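The Hands Before the Robot

An afternoon at the Piritz workshop in Bradov

When I asked for the way at the tram stop, the woman there told me to look for the old cellar of the wine merchant. She was right. The company Piritz rents the ground floor, and on its open afternoon in May the door stood open from two o'clock. I had registered as visitor number 41, and my name was already written on a sticker, with one letter wrong.

I expected to see robots. There were two of them in a back room, switched off for the afternoon. The work which Piritz wanted to show us is the work that comes before, when people teach the machine by doing the task themselves. They hold a gripper in the hand, as one holds a big pair of tongs, and everything the gripper does is recorded.

Denise Bloxham, who leads the recording team, gave the introduction. She speaks quickly and does not like big words. "A robot has never put a cup on a shelf," she told us. "You have done it all your life and you cannot explain how. So we do not ask you to explain." She came to Bradov from a packaging company, Villanueva, where she spent six years with machines that did one movement very well and no other.

The grippers are grey, and the two fingers are covered with a black mesh and meet in the shape of a V. One is held in each hand. I was surprised how different they feel from what I imagined. I thought of the heavy arms in a car factory, and these are closer to a kitchen tool.
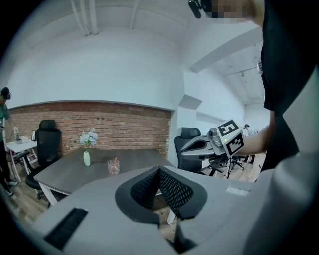
My own turn came after the coffee. The task was to pick up a folded cloth, carry it over the table and lay it down flat. I have folded cloths for more than forty years and I needed five attempts. The difficulty is that you feel nothing with your own fingertips — you must look, and wait, and close slowly. A boy of maybe twelve, who came with his father, did it at the first attempt and asked if there was something harder.

The cubes with black and white squares, which I had taken for decoration, are markers. A camera can read from them where the gripper is and how it is turned. If you hide the cube behind your own elbow, as I did twice, the recording may have a hole in it and must be repeated.

Denise Bloxham showed us a list on her laptop. For one task, wiping a table, the team has kept 679 recordings. For another, called Wundano after the town where a colleague was born, the aim is 300, and they have 80. It concerns sorting beans by colour, and it seems that all of them dislike it.

One visitor asked whether this work will take away jobs. She did not avoid the question. She said that she does not know, that her first customer is a care home which cannot find enough staff for the laundry, and that other customers may have other reasons. I would have liked to hear more about this, but the next group was already waiting in the corridor.

Before I left I tried the cloth once more. It went down nearly flat, with one corner turned under. The recording was kept, corner included, and I signed a form for it at the door.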